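Three weeks with the Oveck tabletop kit

8th February

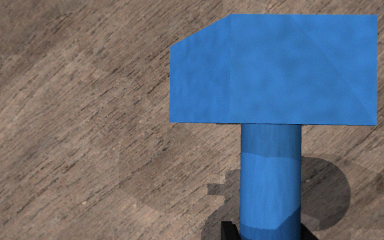 Shaohua Lu wrote to me after my November post and asked why a person with no robot should pay for a simulated one, when there are free simulators which do the same physics. I answered too quickly at that time. I said it was a matter of convenience and that I would explain later. Now I have used the kit for three weeks in my evenings, and I can give a better answer, which is partly yes and partly no.

First the facts for people who did not read the November post. Oveck is a software kit for practising robot manipulation on an ordinary computer. It is made by Busomex. You get an arm with a two-finger gripper, a table, a set of objects and tools, a small number of ready tasks, and an editor in which you can make your own tasks. The home licence costs 539 dollars, paid once, and includes updates for the current major version. I have version 3. I bought it with my own money and Busomex does not know that I am writing.

I should also say who is judging. I teach evening courses in Tirudmont, mostly control basics for people who work in maintenance and want to move to automation. I am not a researcher. My wish was to have something I could show to a class on a projector, and something my students could break without cost.

Installation

It took me one evening and a part of the next one. The installer is clear, but it wants a graphics driver newer than the one I had, and the message it gives is only "renderer could not start". I searched in the wrong place for a long time. When the driver was updated, everything worked at the first try. On my old laptop the kit also runs, but slowly, and the fan makes such a noise that my wife closed the door.

There is a manual of good length. The chapters about the arm are very well written. The chapters about the task editor look as if they were written for the previous version, because some menu names do not match. I have reported two of them through the form on the site and received a polite reply the next day.

The hammer task

Most of my time went to the tool tasks, and among them to the hammer. The robot must pick up the hammer by the handle, lift it and bring the head over a peg. It sounds like a simple thing. For a beginner it is the best exercise in the whole kit, in my opinion, because everything that can be wrong with a grasp is wrong there.

The hammer in Oveck is one blue object with a large block for the head and a straight round handle. It is not a beautiful model. But the proportions are useful for teaching: the head is wide and the handle is thin compared with it, so if you close the fingers low on the handle, the heavy part is far away from them, and the tool wants to turn in the grip. With a box or a ball you never meet this problem. I had a student last year who believed for one month that gripping means only "close until it stops". I would give him this task now.

I ran the supplied example policy on it, without any change, with the starting position of the hammer randomised. It succeeded in 41 out of 100 attempts. I did not find this number anywhere in the Busomex material, so I cannot say whether it is what they expect. The failures I watched were nearly all of the same kind. The fingers closed, the lift began, and the head went down to one side. In a few cases the hammer stayed in the gripper but was rotated so much that it could not reach the peg properly.

Then I moved the grasp point up, nearer to the head. The lift became much more reliable, but now there was less space between the fingers and the head, and with some starting angles the gripper touched the block on its way in. I spent a pleasant evening on this compromise. I did not solve it. Yan, who has more patience than me, changed the approach angle instead of the height and got a better result, and was kind enough not to mention it more than once.

The wrist view

Besides the overview, Oveck can show you what a camera on the wrist of the robot would see. I was not interested in this at the beginning. Now I leave it open always. From close to the gripper, with two black fingers at the handle, you understand much faster why a grasp is good or bad than from a camera which stands in the corner and looks at everything.

The quality of the picture I would call acceptable. The wood surface of the table is nice, with a weathered grain, and the objects have a clean edge. The blue of the hammer has a kind of cloudy pattern which I find strange but not disturbing. The shadows are a more serious matter. Some of them have a stepped outline, like small stairs, and when several shadows come near to the handle it is not always easy to say what throws which one. For a human this is nothing. If you train a vision model on these pictures, you should maybe think about it. There is a setting for shadow quality, and at the highest level it looks softer, but then my computer cannot keep the speed.

You can change the table texture and the light from a file, and the kit can also vary them automatically between the runs. I tested the automatic variation only a little. It worked as written, except that one of the light settings gave me a table so dark that I thought the program had stopped.

The task editor

I want to be fair, because the editor is the reason I chose this kit before the others. It is good when your task is close to one of the ready tasks. I took the hammer task, replaced the peg with a flat target and changed the limits for the starting position, and this took me less time than making the tea which I had planned to drink during it.

It becomes hard when you bring your own object. I drew a simple wrench and imported it. The visible shape was correct at once, but the collision shape was one big box around everything, so the fingers stopped in the air before touching the tool. To correct this you must divide the object in parts by yourself and mark each part in a text file. The manual explains it in half a page. I needed two evenings. Afterwards I understood collision shapes much better than before, but I don't think a product for this price should teach in this manner.

Undo works for positions and not for properties. If you change the friction of an object and save, the old value is gone. Please write it on paper before.

Support and the online part

With the licence comes one year of access to the online service, where you can send a long run to Busomex computers and receive the results by mail. I used it three times. Two runs came back during the night. The third one was in the queue for so long that I cancelled it and did it at home. The service shows no estimate of the waiting time, only the word "queued".

The support people answer well. I asked a question about the gripper force limit, and the reply had a corrected configuration file attached and one sentence on what was changed. It was a better answer than I get from most companies whose machines cost as much as a car.

Back to the question

So, is it worth paying when there are free ones? If you are comfortable with a free simulator, you can write your own scenes and you like to repair things, keep your money. The physics in Oveck did not seem to me better than what I have seen elsewhere. You pay for the fact that the arm, the tools, the cameras and the scoring are already fitted together, and that a student can open it and have a robot reaching for a hammer before the first break. For me this is worth it. For a hobby person who wants to use it two or three times in a winter, I would wait for a lower price or ask for the trial, which is limited to the simplest tasks and doesn't include the editor.

I would not buy it if your goal is to move the result directly to a real arm. Maybe it is possible. The manual has a chapter with this title, but it is short and speaks mostly about file formats. I have no real arm at home to test with, and the one at the school is older than some of my students and speaks its own language.

What I would like to see in the next update: a proper import for own objects, undo for everything, and a record of which settings were used in each run. At present I write them in a notebook, and I have already lost one page.

I will use the hammer task in the spring course, with the grasp point deliberately left in the bad place, and let the students find a better one. Yan has offered to come to the second evening and help those who have trouble with drivers. If somebody of you has made the wrench or a similar tool work with less effort than me, please leave a comment or send me the collision file, I will gladly compare it with mine.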